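Sixteen rules for a test that has no floor to sweep
A talk with Aarne Kuusisto about good practice in simulated robot work

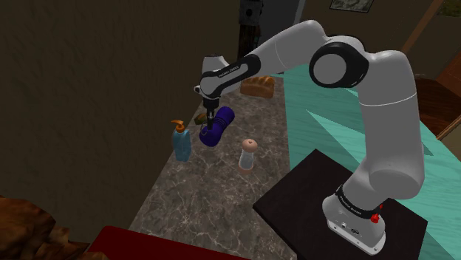 A simulated arm with its gripper down at a purple padded item. A loaf of bread and a blue pump bottle are also on the countertop.

Aarne Kuusisto has the rules in a grey ring binder, although everybody at Prendora reads them on the screen. He puts the binder on the table when I come in and turns it so that I can see the first page. There are 16 rules, one on each page, and most of the pages have pencil notes in the margin.

"The first version was much longer," he says. "I had written it alone, and it was written like a law. People signed it and then they did what they did before."

Prendora is a small company in the same building as Jakby, for which it makes simulated tests of robot arms. The tests concern ordinary household handling: the arm must take one object, among others, and bring it to another place. Kuusisto came there from machine safety, where he had spent his working life with fences, light curtains and emergency stops. I asked him why a simulated robot needs rules at all, when it can hurt no person.

"It can hurt a person later," he answers. "Somebody reads my report and decides that the arm may stand in a real kitchen. If my report is careless, I have taken part in this decision."

The oldest rule in the binder is that the success of a task must be written down before the first run is made. It should be one sentence, and a colleague from another group must be able to judge by it. Kuusisto tells me about a task from last February, in which the arm had to put a cup on a shelf. Two people checked the same recordings. One accepted the cup lying on its side, the other did not.

"Both were right, because we had written only 'on the shelf'. We changed the sentence to 'standing on the shelf, the gripper open and moved away'. Then we had to check everything again. It took us a week, and it was quite a bad week."

For that task the group had made 3,460 runs. After the second check 2,215 were counted as successes. Another 465 were put aside completely, because objects had passed through each other or had jumped away without being touched. The third rule says how such runs are treated. They are not failures of the arm and they are not successes, and they must have their own line in the report.

"This line is the one that customers ask about," Kuusisto says. "In the beginning I was afraid of it. A young colleague wanted to leave it out, in order that the report looks cleaner. I understand him. But if I see a report without this line, I start to wonder where those runs went."

We speak for a long time about rule seven, which deals with the objects. A test should have things of different kinds on the same surface: soft and hard, tall and low, some with a regular form and some without. The target must not always be the easiest thing to reach. Kuusisto would also like to see objects that do not belong together.

"In my own kitchen there is at this moment a bicycle lamp beside the butter," he says. "When the designer makes everything tidy, the robot learns a tidy world. So we have a rule that the designer does not choose the places. They are drawn by chance, inside limits, and the limits are in the report."

He is more strict about the physical values. Each object has a sheet with its mass and friction, and the source of these numbers: weighed, taken from a supplier, or guessed. A guess is permitted, but it must be called a guess. Salminen, the tool in which the sheets are kept, does not let a run begin if this field is empty. It was the only rule that they decided to enforce with software.

"I do not like to force people," he says. "But this field was always empty on Fridays."

Did anybody protest against the rules? Kuusisto laughs a little and opens the binder at rule eleven, where the pencil notes go all around the page. It says that the speed and force limits of the simulated arm must be the same as those planned for the real one, also in early experiments. The programmers found it slow. With higher limits they could try more ideas in a day.

"We discussed it for two months. They had good arguments. In the end we agreed that they may go higher in a separate folder, and nothing from this folder can come to a report. I am still not fully happy with it. I think they are also not happy, so perhaps it is fair."

The last rules are about what happens when the work moves from the computer to the machine. The simulated result does not replace the risk assessment of the real cell, and this sentence must stand on the front page of each report. The first real runs are done with reduced speed, with one person at the stop button who has no other duty. No telephone, no notes. Kuusisto brought this rule from his earlier work and he did not allow any discussion of it.

Jakby has now asked to use the binder for its own group, and a translation is under way. A project called Fakus, in which both companies take part, will try the rules on tasks with two arms. He expects that rule seven must be written again for this, and probably the one about success too.

Before I leave I ask which of the rules he himself has broken. He looks for some time in the binder.

"Number four," he says. "Write the date on every change. I made a correction on this page here, you see, and I have no idea when."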